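Pridon Soft Finger Pads, Series 4
Replacement notice and product information

Product status: available, revised version
Fits: Pridon two-finger grippers with the Vindgate quick plate
Sold as: set of 2 pads, with screws
Last change to this page: April 6, 2023

Safety notice for owners of the first version

If you bought Series 4 pads before the revision, please read this part before you use them again. The first version has a fault in the bonding between the soft cover and the metal core. Under a side load the cover can creep toward the fingertip. The gripper then reports a closed grip while the object is already turning between the pads. In most tasks the result is a dropped part. In tasks where the arm pushes an object against a surface, the object can come out sideways with some speed, and for this reason we treat the fault as a safety matter.

We received the first report from a customer, Mokgethi, whose arm was working on a vertical board with a pen. The pen left the grip during a stroke and landed outside the marked area of the cell. No person was hurt. After this we repeated the task in our own test room and we could produce the same fault on 4 of the pads that we had in stock.

Which pads are affected

Look at the side of the metal core, near the lower screw. Affected pads have the letter A after the part number. Revised pads have the letter B. If the letter cannot be read, please handle the pad as affected.

The fault does not depend on the age of the pad. We have seen it on a pad after 296 grip cycles, and we have other pads of the same letter which still hold well. A visual check is therefore not enough to clear a pad with the letter A.

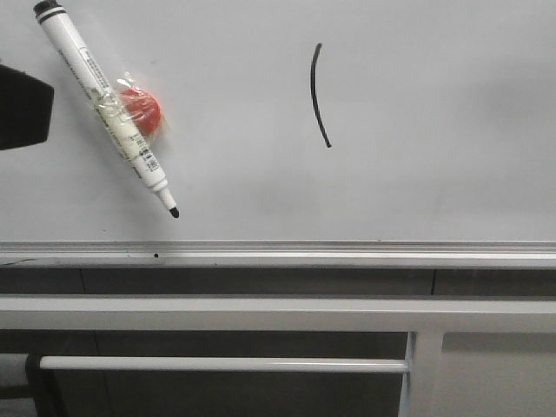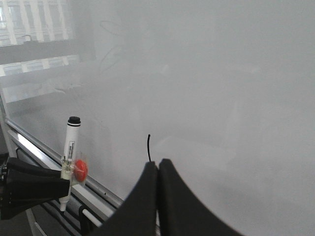
Board work is the task where we ask for the most care with the old pads. A pen is thin and smooth, and the force comes from the side all the time the line is being drawn. It also matters what is fixed on the pen. With a red round piece held on the barrel under clear wrapping, as on this white marker, the pen is no longer a plain cylinder, and a pad that lands partly on the round piece will have less contact than the controller expects. Teach the grip position above or below such an addition and keep the same position for every pick. Our grip force table is valid for plain barrels only.

What to do now

Stop any task with side load if your pads have the letter A. Do not glue the cover yourself. We tried this with three kinds of adhesive and the cover became hard at the edge, which made the slip start earlier.

Until the new pads arrive, pick and place of light parts is allowed under these conditions:
Grip force limited to level 2 in the controller menu.
Arm speed reduced to the setting "Teach".
Guard door closed, also during short tests.
Cover checked by hand at the start of each shift, with the arm power off. If you can move it with your thumb, remove the pad.

Changing the pads

Switch off the arm and wait until the light on the Vindgate plate is dark. Remove the two screws of each pad and pull the pad straight forward. Clean the seat with a dry cloth. Put in the new pad, tighten the screws by hand and then with the supplied key. Run the function "Finger zero" before the first grip. If this step is skipped, the gripper will close with an offset and the grip signal is again not reliable.

Changes in the revised version

The cover is now held by a mechanical edge all around the core in addition to the bonding. The shape of the contact surface is the same, and taught positions can be kept. The controller file is new (Stivance package, file "pads_B"). It contains a slip check which stops the arm when the finger distance changes during a hold.

Free exchange

Sets with the letter A are exchanged free of charge until the end of May. Please send the serial number of the gripper and a photo of the letter on the core. You do not need the original box. If you have ordered a spare pack of 100 covers, keep the pack closed and write to us first, as these covers do not fit the new core.

Contact for this notice: Yavuz Bilgin, product support, Pridon. Please write "Series 4 pads" in the subject line.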